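Can a two-arm robot clear and load cups for a small café yet?

Posted by Gwenllian Rosser
Mar 28, 2018
3 min read

I run the back of house at Billow, a 24-seat café. Most of our drinks go out in plastic tumblers, and the job I would most like to hand off is moving them: off the tables, onto trays, trays into the washer, then back to the shelf. Washing is already solved. The handling on either side of it takes one person 2 hours a day.

I have read a fair amount about two-arm setups and I can't tell which parts work outside a demo. Budget is not the first concern. I want to know whether the task is realistic with mixed cups, some of them transparent, standing wherever the last person left them. 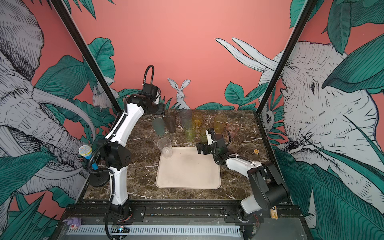
Tinted tumblers behind a beige tray, one clear cup at its corner, an arm on each side.

Assume a fixed bench like this one, nothing on wheels. Trays would arrive at the bench by hand.

14 comments

Dilwyn Howells

Partly. Split it into picking, placing and everything else.

Picking a rigid tapered cup with a parallel gripper is routine if the cup is upright and there is room for the fingers. Clusters are harder. When cups touch, the fingers need a gap, and the usual approach is to take from the outside of the group or nudge one cup clear first. Both cost time.

Transparent plastic is the real problem. Many depth cameras return holes or the surface behind the cup. Tinted cups do somewhat better, but faceted walls scatter light and the readings jump around. Before you buy anything, put your own cups under the sensor and look at the raw depth data. If the clear ones vanish, the planner has nothing to work with.

Placing on a tray is easier than picking, as long as the tray position is known. Fix it with a stop or a corner bracket. A rim matters more than people expect – a cup set down half on it will lean or fall.

At Murnon we tested a single arm on one cup model, opaque, fixed spacing. It placed 64 in a row without a drop. With three cup models mixed together it needed help every 20 picks. The hardware was the same in both runs.

Caradog Llewellyn

No. Buy a second bus cart.

Myfanwy James

Agree with Dilwyn on sensing, but I would add leftovers. Ice, straws, half a smoothie. A gripper that handles an empty tumbler may crush it or tip it when the weight changes, and most bench tests use empties. Somebody will still have to empty and sort before the arms see anything, and that is a good share of your 2 hours.

The second arm is useful if you want one to steady the tray or hand over a cup that is out of reach. If both are only picking, you will spend setup time keeping them out of each other's way.

I would standardize on one opaque cup first. It helps with stacking by hand too. Then look again in September, when Zetumard is supposed to publish cycle times for its bench unit. Ask them for the number of human interventions per hour – cycle time alone won't tell you much.

Share (9)
Contact | Copyright 2018 | Back to top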